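Cahier d'atelier, labo pâtisserie
19 nov. 2019

Reprise des essais sur la génoise au citron, celle qui retombe au centre. Objectif de la journée : savoir si le problème vient du foisonnement ou du four. Anitha Bhat à la pesée et au batteur, moi à la cuisson et à la coupe.

Base identique à celle de septembre : œufs entiers, sucre semoule, farine T45, zestes, beurre fondu en dernier. On n'a rien changé aux proportions. Les œufs ont été sortis la veille au soir. Moules de 21 cm, beurrés et farinés sur le fond seulement, bords nus.

Essai A. Œufs et sucre chauffés au bain-marie jusqu'à 45 °C, puis 12 minutes à grande vitesse. Ruban net, mousse serrée. Farine tamisée en deux fois. Anitha trouve que la deuxième moitié s'incorpore mal et qu'il reste des grains au fond de la cuve. J'ai raclé, il y en avait en effet. Cuisson à 170 °C, chaleur tournante. Bombé léger, puis creux de presque un centimètre au refroidissement.

Essai B. Même chose, mais batteur ramené en vitesse moyenne pour les 4 dernières minutes. Bulles plus fines à l'œil. Farine en trois fois, à la maryse large. Même four, même grille. Dessus presque plat, creux à peine sensible au doigt. Mie plus régulière à la coupe, un peu plus sèche sur le bord.

Essai C. Comme B, four en statique à 165 °C, grille un cran plus bas. 7 minutes de cuisson en plus. Dessus plat, croûte pâle, pas de creux. Par contre le fond a collé et j'ai abîmé le disque au démoulage. À refaire avec un rond de papier.

Température relevée à la sonde dans le four vide : l'affichage annonce 170, la sonde donne 178 à gauche et 169 à droite. Le moule de l'essai A était à gauche. Il faudrait donc refaire A à droite avant de conclure quoi que ce soit sur le batteur. Je l'ai noté sur la porte du four.

Beurre : Špela Vidmar demande si on peut le remplacer par une huile neutre pour la commande Plundstead, le gâteau étant servi froid. Pas testé aujourd'hui. Elle passe chercher les chutes de B et C pour les goûter avec le sirop. Lui rappeler que le sirop actuel est trop sucré avec cette base, on était d'accord là-dessus en septembre.

Sirop, justement : fait une petite casserole moins sucrée, avec jus de citron ajouté hors du feu. Meilleur. Imbibé B au pinceau, tenu une heure au froid sous film, coupe propre et pas de liquide dans le plat.

À faire :
refaire A, moule à droite ;
refaire C avec papier au fond ;
un essai à l'huile, cuisson comme C ;
commander des zestes non traités, il reste de quoi faire deux fournées ;
changer le joint de la cuve, il laisse passer de la farine.

Les disques B et C sont au congélateur, étage du bas, étiquetés. Ne pas les utiliser pour le montage de demain, ils servent à comparer après décongélation.

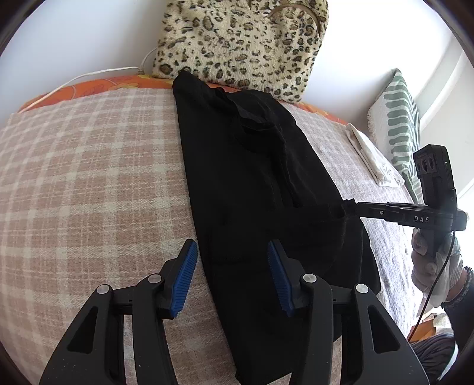 Pour la décongélation, compter une nuit au réfrigérateur sans ôter le film, puis peser chaque disque avant la coupe. Les poids de départ sont écrits sur les étiquettes.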